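Betreff: Re: [falten-und-kleben] Spitzen, die nicht spitz werden

Hallo Kieran, hallo in die Runde,

Kieran Whitlock schrieb:

> ich verzweifle gerade an den Tüten für unseren Herbstbasar im Oktober.
> Die erste Falte sitzt immer, aber sobald ich die Ecke zur Spitze
> umlege, läuft mir alles schief, und am Ende steht auf einer Seite ein
> Rand über. Ich nehme das Papier von Lollis, das etwas dickere.
> Liegt es am Papier oder an mir? Und womit macht ihr die fertigen
> Sachen haltbar, ohne dass sie sich wellen?
> Grüße, Kieran

das Problem kenne ich so gut! Letzten Herbst habe ich einen ganzen Abend lang lauter windschiefe Spitzen produziert und war kurz davor, alles in den Ofen zu stecken. Am Papier liegt es vermutlich schon ein bisschen. Wenn das die dickere Sorte mit 128 Gramm ist, dann federt die zurück, sobald du loslässt. Für Tüten mag ich sie trotzdem, weil die Dinger dann richtig stehen bleiben und man auch mal ein paar Walnüsse hineintun kann.

Bei mir hat geholfen, erst alle Hilfslinien zu falten und das Blatt danach wieder ganz aufzumachen. Also einmal längs, einmal quer, dann die Diagonalen, jedes Mal mit dem Fingernagel drüber und wieder auf. Erst dann kommt die Ecke dran. Das Blatt bleibt dabei flach auf dem Tisch liegen (ich habe früher immer in der Luft gefaltet, wie im Kindergarten gelernt, das war natürlich Murks), und die eine Seite wird festgehalten, während man die andere umlegt.

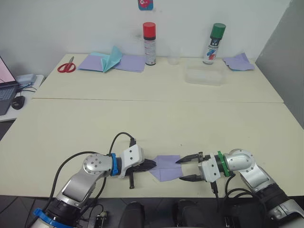
Und bitte die Ecke nicht auf den Rand legen, sondern einen Hauch davor! Zwei Millimeter reichen. Das dicke Papier braucht Platz für den Knick, sonst schiebt sich die untere Lage raus, und genau das dürfte dein überstehender Rand sein. Vendula Kolář hatte das hier auf der Liste schon mal geschrieben, ich finde nur die Mail nicht mehr. Vendula, falls du mitliest: Du hattest auch eine Skizze dazu, oder?

Zum Haltbarmachen: Ich nehme einen matten Klarlack aus der Dose, den von Malý, und sprühe lieber 2 dünne Schichten als eine dicke. Abstand 25 Zentimeter, dazwischen gut trocknen lassen, und immer beide Seiten - wenn nur eine etwas abbekommt, rollt sich das Papier garantiert ein. Den von Elteo hatte ich auch mal, der glänzt mir zu sehr und hat auf Hellblau Flecken gemacht. Auf Flieder ging es komischerweise. Probier es auf jeden Fall vorher an einem Reststück aus, und sprüh draußen oder auf dem Balkon, der Geruch hängt sonst bis zum nächsten Morgen in den Vorhängen.

Ach so, die Schere: Für die Henkel schneide ich Streifen erst ganz am Schluss zu, wenn die Tüten fertig sind und ich sehe, wie breit sie geworden sind. Kleinkram wie Musterklammern kommt bei mir in eine durchsichtige Dose ohne Deckel, sonst suche ich die nachher auf dem Fußboden zusammen.

Wie viele Tüten brauchst du denn überhaupt? Falls es wieder 200 werden wie beim Sommerfest in Astovov, dann fang jetzt an und hol dir jemanden dazu. Ich könnte dir einen Stapel vorfalten, abends ab acht habe ich meistens Zeit, und hellblaues Papier liegt hier noch genug herum. Schreib mir einfach, welche Größe du nimmst.

Liebe Grüße
Annegret

PS: Hat jemand von euch noch ein Falzbein übrig? Meins ist seit dem Umzug verschwunden, und der Löffelstiel ist auf Dauer auch keine Lösung.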